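Nundance Home Handling Set: README

Version notes for the March release

What is in this set

The set contains 696 short recordings of household handling work. All of them were made with a pair of hand-held grippers, one in each hand of the operator. We prepared it for people who consider to buy the Nundance capture kit, or who already have it and want to compare their own recordings with ours.

The work was done in 10 homes. In each home we asked the operator to do ordinary jobs at the table or the kitchen counter: packing and unpacking, sorting fruit, moving snacks, closing lids. We did not tidy the rooms before the work, and the objects are the ones the family has.

Folders

recordings/ one folder for each recording, with video and finger opening
labels/ task name and start and end of every grasp
splits/ train and test lists
tools/ a small reader script and a viewer

The name of a folder begins with the home, then the task. Li and Rirside are the code names of the two largest homes, they are not family names. Prirance is used only in the test list, so please do not train on it.

Quick start

1. Unpack the archive to a disk with at least 70 GB free.
2. Run the reader script with the path of one recording.
3. Open the viewer and check that the finger opening follows the video. If it comes late, set the delay value in the settings file to 10 and try again.

Task: snack packing

This is the task most buyers ask us about. Soft packets are difficult for many grippers, as they bend when they are pinched and the printed surface is shiny. The operator takes one item at a time and may use the second gripper to hold other things away. A grasp is labelled from the first contact of both fingers until the packet is released.

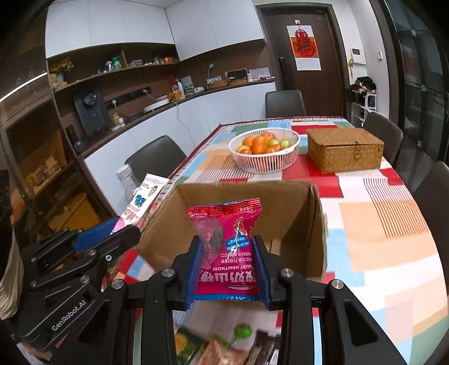 Snack packing: red packet held upright between the ridged blue pads, open cardboard box behind.

Known problems

- Clear plastic bottles and containers are sometimes labelled late, because their edges are hard to see.
- In Rirside the sound is missing. The video is complete.
- Text on packets is not transcribed. Many packets are in Chinese, and we label them only as "packet" or "bar".

Licence

Free for research and for testing the kit. For use inside a product, please write to the Nundance support address which came with your kit.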